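Skollomano Learning Center
Progress report on the Zomell grant
2/17/25

Hi all,

Time for another update, and I'm happy to say I've got a lot more to tell you than I did in November. Back then we were still arguing over which room to use (the upstairs one won, and the radiator up there is as loud as ever).

The big news is enrollment. We've had 376 adults sign up for the evening reading and math courses, and the Cusi neighborhood group keeps sending people our way – I had to open a second Thursday section just to seat everyone. Attendance dips when it snows, same as every winter. The beginner math group has been the steadiest bunch by far, and they've started bringing soup!

Job skills night is growing too. It runs after the reading classes and covers resumes, job applications and a first taste of different trades, computer repair among them. 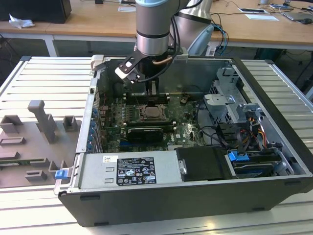
An open desktop computer with its motherboard and graphics card in view.

On the money side, we've spent $1,929 on workbooks and printing so far this term. That's more than I planned for, and it's because the Skisex workbooks went up in price right before we ordered. I moved $1,000 over from the snacks and supplies line to cover it, which your guidelines allow, but I wanted you to hear it from me first. Bus passes are right on budget.

What isn't going so well is child care. We have room for eight kids and the waiting list is longer than that, so some parents come every other week and fall behind. I'm talking with the church next door about borrowing their playroom – they sound willing, but the insurance paperwork is slow. I'll send you the cost as soon as I have it.

Next up are the spring placement tests and a new writing class. The receipts are in the same folder as last time.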